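Chasing moonbows, or how I learned to love standing in the wet

I've wanted to see a moonbow since I was a kid. My grandad told me he'd seen one from the back of a ute, a pale arch over the paddocks at midnight, and I thought he was pulling my leg. A rainbow made by the moon? Come on.

Well, they're real, and this May I finally got one. It took three trips out past Allcombe, a lot of soggy socks and more thermos tea than I'd like to admit (and a fair few lollies).

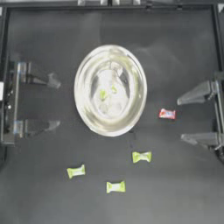 Five green lollies, one shiny bowl.

The idea is the same as a daytime rainbow. Light goes into the water drops, bends, bounces off the back and comes out again towards you. Moonlight is only sunlight that's come the long way round, so all the colours are in there. The trouble is there's so little of it. Our eyes are hopeless with colour in the dark, and most moonbows look white or a sort of milky grey.

You need a bright moon, full or very close to it, and you need it fairly low — under 42 degrees above the horizon if you're on flat ground. Then you need a properly dark sky on the other side, and rain or spray to catch the light. Getting all of that on one night is a big ask!

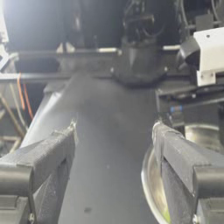
Trips one and two

The first night was cloud from start to finish. I sat in the car at the Vandholm lookout and listened to the radio.

The second was clear as anything, which sounds lovely until you remember the bit about rain. I'd been counting on spray from the falls, but it had been a dry month and they were down to a dribble. Fidelina Pacheco, who I'd dragged along, said it was the nicest walk to see nothing she'd ever been on. She still came back for the third one, bless her.

I'd also got the timing wrong. The moon was way too high by the time we arrived, so even with decent spray the bow would have been down below the railing somewhere.
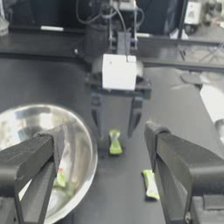 By the third go I'd done my homework. Wilson Villca from our walking group has been up there for years and told me to get there early, stand on the lower platform and keep the moon square behind my back. We'd had a good soaking that week and you could hear the falls from the car park, 300 metres off.

And there it was, just after nine! A faint white arch sitting in the mist, so soft I thought my glasses had fogged up. I wiped them and it stayed put. We had it for 32 minutes before the cloud rolled in, and I reckon I said "wow" the entire time.
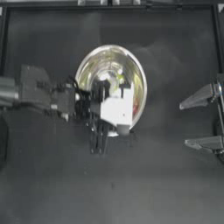

If you want to try it

Leave the torch off once you're in your spot, and put your phone away too. Your eyes want a good twenty minutes to settle.

If you've got a camera and a tripod, try a long exposure. Fidelina's came out with red along the outside edge and a bit of green and blue, none of which we could see standing there.

Wear a proper raincoat. Mine is from the op shop and it leaks at the shoulders.

I'm going back next full moon if the rain holds up. Wilson says there's sometimes a fainter second bow outside the first one, and now I can't stop thinking about it.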